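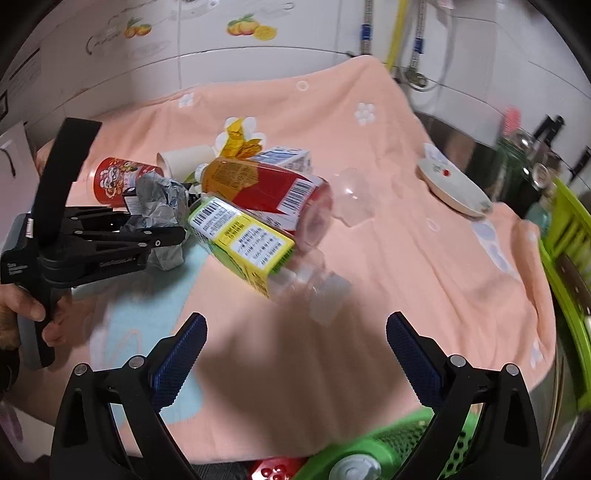 5 min read

From: Jolien Postma
To: erov-users
Subject: Re: pile clearing, which segments did you train on?
January 2022

Rianne,

Answers below, in your order. Sorry it took a while, I wanted to rerun one of the comparisons before replying.

> We are trying to repeat the pile clearing result from your Erov
> write-up and we can't get close to it. Our setup is the same as
> yours as far as I can tell: two hand-held grippers, a wide camera
> on each, household packaging on a cloth. We have fewer recordings
> than you do.
>
> First question. The write-up says the policy was trained on
> "segments". Is a segment one pick, or one whole pile?

One pick, but with a long lead-in, and the write-up should have said so. We first cut the recordings from the moment the fingers started closing, then stepped back a fixed time. That gave short clips that all looked much the same: fingers open, object between them, fingers close. A policy trained on those closes very nicely on things and has no idea which thing to go for.

What we do now is cut from release to release. A segment starts when the previous item has been let go over the bin and ends when the next one has been let go. The reach back to the pile is in there, including the part where the person hesitates. Koen argued for cutting the hesitation out. I tried it both ways and leaving it in was better, though I don't have a good explanation for why.

The full set is 2000 segments, recorded in 11 kitchens. The test was 100 piles, none of them in a kitchen we had recorded in. With the release-to-release cut we had 11 piles where something was left on the cloth at the end. With the short cut it was more than double that.

> Second question. Which camera do you use? We feed in both. Rianne
> and Luuk think this may be hurting us, since the left gripper is
> in the right camera's view half the time.

We feed in both as well. Seeing the other gripper has helped us more than it has hurt. Take the still at the top of this message. The fingers with the blue pads at the bottom belong to the gripper carrying the camera, and the other gripper is coming in from the left toward the crumpled silvery wrapper. If you mask out that second gripper, the network has to guess whether the wrapper is taken. We did mask it for some time, and the two arms went for the same item much too often.

What did hurt was the hand. You can see the person's hand around the grip in almost all of our recordings, and of course there is no hand when the robot runs. We paint over the hand and sleeve with a flat gray and leave the gripper alone. On the robot side we paint the same area so that both look alike. It is crude. Marijke wrote a nicer version that fills in the background, and it made no difference we could measure, so we went back to gray.

Also check that you are not cropping the circle. The corners are dark anyway and it is tempting to take a square from the middle, but then you lose most of the other gripper, and you are back to the masking problem.

> Third question. Which items gave you trouble? Ours fails on nearly
> everything that isn't a box.

We sort items into four groups for the error tables: cartons, bottles and cups, wrappers, and clear plastic. Cartons are easy. Bottles and cups are mostly fine, with the exception of cups lying on their side with the open end toward the fingers, where the policy sometimes puts one finger inside and lifts. That is counted as a success if the cup gets to the bin.

Wrappers are fine if they are crumpled. A bunched-up wrapper can be taken from nearly any side. A flat one tends to be pushed along the cloth.

Clear plastic is where most of our failures are. In the pile in the still there is one thin translucent piece lying almost flat near the base of the bottle, and more clear and frosted plastic below the bottle. In the image those pieces are a few highlights and a slightly different shade of peach. Luuk relabeled part of the set by hand with the clear pieces outlined and we trained with that as an extra target. It helped somewhat. I would not call the problem solved.

> Last one. Does the cloth matter? We used a plain gray one because
> we assumed it would be easier.

It matters more than I expected. We also started on a plain cloth. The policy did well on it and then fell apart in real kitchens, where it reached for anything with an outline. The cloth in the still has white flowers on it and areas of light blue print, and one of the larger flowers is right behind the pile. The early policy would close on printed flowers like those. It did this mostly toward the end of a run, with few real items left.

Two changes fixed most of it. One was recording on printed cloths from the start. The other was keeping the end of each recording, after the last item, when the grippers are held over an empty cloth and do nothing. We used to trim that off. Without it the policy has never seen a cleared cloth and has no reason to stop.

We do not tidy what stands next to the cloth, either. Dishes, brushes, baskets and racks stay where they are. The policy has to learn from the recordings that those are not trash, and for the most part it does. We had one run at Tarnmont where it went for a dish, and that pile is in the 11.

If you only have time for one change, I would recut your data first. You don't need to record anything new for that. The script is in the Erov tools folder under "recut", and it expects the gripper width to be logged. If you have Hida grippers the width is stored in the older format and you need to convert it first. Awwad has a converter that works, ask on this list and someone will send it.

One caution about comparing numbers. We count a pile as failed if anything at all is left on the cloth, even a scrap. Several groups count picks instead, which makes the same policy look a lot better. I would like to know which one you used before we conclude that your result is worse than ours.

We are planning to share the segments in June, with the gray already painted in. If you would rather have an early copy without the painting, write to me off the list.

Jolien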